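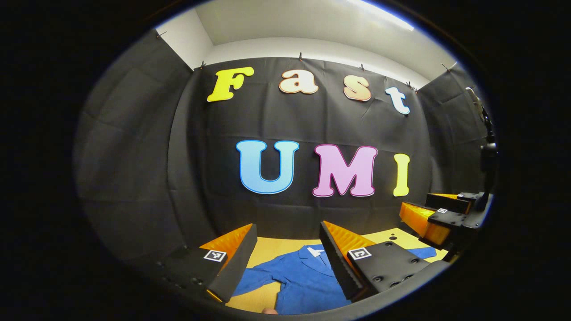 The blue shirt on the table, with the letters up behind it.

THE SHIRT TABLE
Short fiction

Erasto Kirui had pinned the black cloth up on Thursday morning and it still had the folds in it. Mwajuma Minja said it should have been ironed. He said the iron was at his sister's.

"You have a shirt project and no iron," she said.

"It's a folding project."

She put her bag down by the door and came over to look at the table. The shirt was on it, flat, with the collar toward the wall. He had bought it secondhand and washed it twice. The label in the neck had worn too smooth for either of them to agree on a size.

The workshop was the back half of what used to be Vemel Upholstery. The front half was rented to a man who repaired accordions, and on most afternoons they could hear him testing one long note. He was testing one now.

"How many did you get last night?" she asked.

"Three thirty-one."

"Good ones?"

"Total."

She picked up one of the hand grippers and squeezed it. The orange fingers came together and bent a little at the tips. She had printed the first set herself in June, in a material that split along the ribs, and she still checked every new set by bending it back with her thumb. This one held. She set it down.

They were trying to get to 790 folds. The number had come from Erasto, who had worked it out on the back of a parts receipt from Jatham and then lost the receipt. Neither of them could remember the sum. It had been written on the whiteboard so long that it no longer wiped off.

"I'll do sleeves," Mwajuma said. "You do the reset."

She sat on the tall stool. She reached in with the gripper, took the cuff, lifted it, and laid it across the body of the shirt. She let go. Erasto leaned over, pulled the sleeve straight again, and smoothed it with the side of his hand. She took the cuff again.

They did this for an hour without talking much. The accordion stopped and started. At one point the tip of the gripper went into one of the holes in the table and she said a word, and Erasto marked that one as bad on his sheet.

"Why are there holes in it?" she said.

"It was Aoki's table. He had a vise on it."

"You could fill them."

"I could."

She went back to the sleeve.

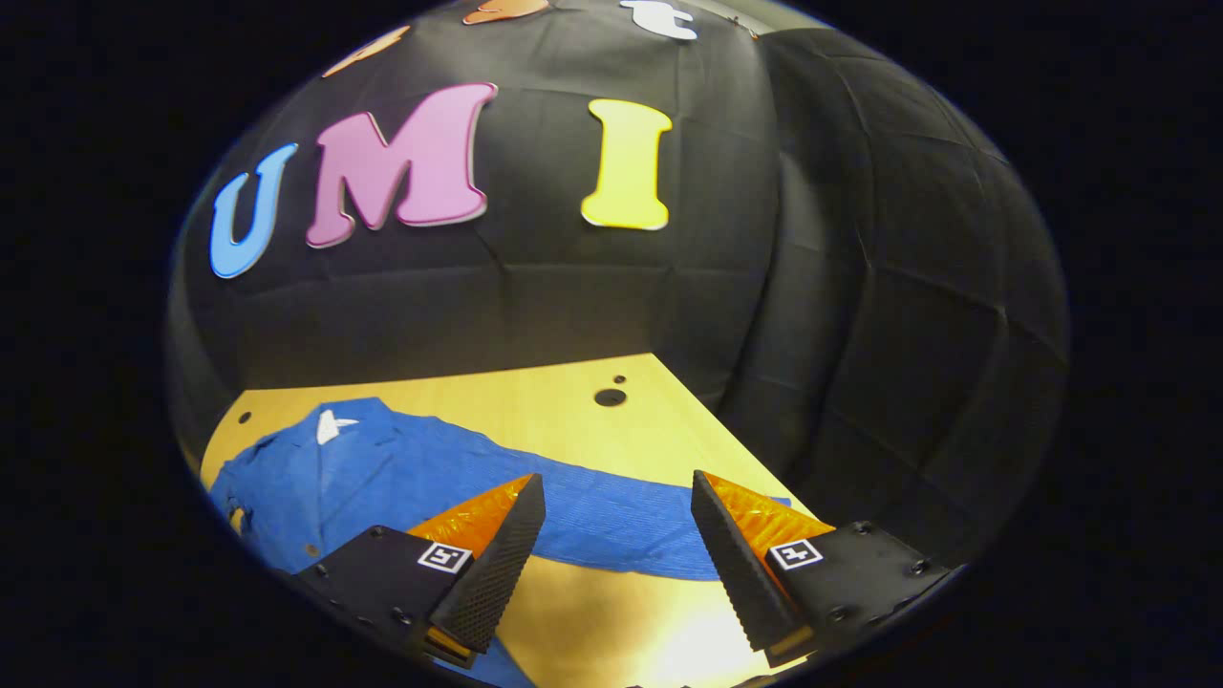 By noon her wrist hurt. She changed hands and the folds got worse, and Erasto said to keep those too, because a person at home wouldn't fold a shirt perfectly either. She said she had never in her life folded a shirt perfectly with any hand. Her mother used to take them out of the drawer and do them over.

"Did she tell you?"

"No. They were just better when I went to get them."

He pulled the sleeve out straight. He had a way of doing it now, one tug and one pass of the hand, and he was no longer looking at the shirt when he did it. He was looking at the letters on the wall.

"The M is too big," he said.

"It's a big letter."

"It's bigger than the others."

"Then move it down."

He got up and stood in front of it. He put his hand flat on the pink foam and took it off again. If he moved it he would have to move it in all the ones they hadn't done yet, and it would be in the old place in all the ones they had. He explained this to her.

"Would that matter?" she asked.

"It might be good. It might learn not to look at the wall."

"Then move it."

He thought about it. The accordion man played most of a waltz and gave up near the end.

"After lunch," Erasto said.

They ate on the step outside, rice and beans out of the same tub, with two forks. A truck from Fallano was trying to back into the lot across the road, and they watched it go forward and back several times. A boy got out of the passenger side and waved his arms. The driver paid no attention to him and got it in on the next try.

"What happens at seven ninety?" Mwajuma said.

"We train it overnight. Then we put the fingers on the arm and put the shirt down and see."

"And if it can't?"

"Then we do more."

"With this shirt?"

"We'd need other shirts by then."

She scraped the tub and gave him the last of it. She worked evenings at the hospital laundry, and there were more than two thousand pieces through there on a bad night. She had not told him that she sometimes caught herself folding the gowns slowly, cuff first, in the order they did it here. Her supervisor had asked if she was feeling all right.

"I can bring you some shirts," she said. "They throw out the ones with stains."

"What color?"

"All white."

"White would be good."

They went in. He washed the forks in the paint sink and dried them on his pants. She sat on the stool and rubbed her wrist and picked up the gripper with her right hand.

Erasto stood in front of the letters again. Then he came around the table, pulled the sleeve straight, and picked up the pencil.

"You're not moving it?"

"Tomorrow," he said. "Go ahead."

She reached in and took the cuff.

2 comments
Share this story

We use cookies to remember your reading preferences. Accept | Manage settings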